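Handout: Comparing hands on a sorting task
Notes to go with Tuesday's lab. Read before you come, bring a pen.

Last week Fung-ping Pan went through the sales sheets for the Pamomow and Clurnent hands. Both promise "human-like handling". Neither sheet says what was handled, how often, or what happened to it. Please keep that in mind when you read any score, including ours.

The task looks too easy to be worth a lecture. Take an item from the table and put it in the right basket. A fruit is a fair first test for a hand with several fingers, since it rolls, bruises and never sits the same way twice. It is a poor test of sorting. If the basket has a paper label beside it, we are tempted to say the robot "reads" the label, and I have seen that claim made on far less than we have here. Unless you have moved the labels and swapped the baskets, you have no grounds for it.

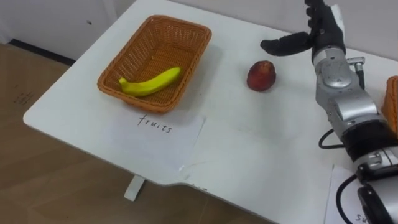 Course notes, p. 8

Look at where the red fruit sits in relation to the basket and the black hand. Before you watch any run, write down which way you would bring the fingers in, and from what height. Then write down what would make you call the attempt a failure. Most groups leave that second part until afterwards, and their failure rate is wonderfully low as a result.

What to record for each attempt

Start position of the item, marked with tape on the table.
Which hand is fitted and which controller settings were loaded.
Whether a person was driving the arm or the controller was on its own. Write this down every time.
First contact: fingertip, side of finger or palm.
Outcome, in plain words. "Nearly" is not an outcome.

Each group does 20 attempts with one item. Do not change items halfway through, even if the first one is dull. A banana and a round fruit ask different things of a hand, and mixing them in one table of results hides both.

On the camera question

Yee-man Tsang will tell you that the head camera is enough. I am less sure. From the head you see the item well until the hand gets close, and then the arm starts to hide whatever is behind it, labels included. A side view shows the height of the hand over the basket, which matters a good deal at the moment of letting go. It is also a long way from the fingertips, so it will not tell you much about the grip. Use both, and say in your notes which one you judged from.

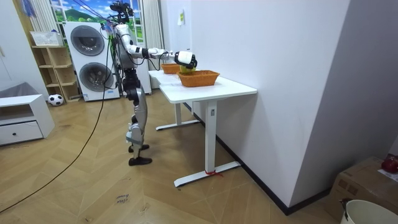

Fig. 2. Yellow fruit in the gripper at the rim of the nearer basket.

Would you score this as placed? I would not. The fruit is still partly gripped and the picture stops there. A still like this turns up in brochures as proof of success, and all it proves is that the hand got as far as the rim. Ask for the whole run, and then ask for the run before it.

Last year's class logged 218 attempts with the Flundatau controller, and the write-ups were cheerful. When we went back through the logs, 2 groups had left out every attempt where the item was dropped on the way, on the grounds that it "didn't count". It does count.

For next time

Read the McAlister chapter on grip tests, leaving out the part on force sensing. Write half a page on this: if one hand does better than the other, how would you know it was the hand and not the controller, the lighting or the person setting out the fruit? Bring your raw sheets as well as the tidy version.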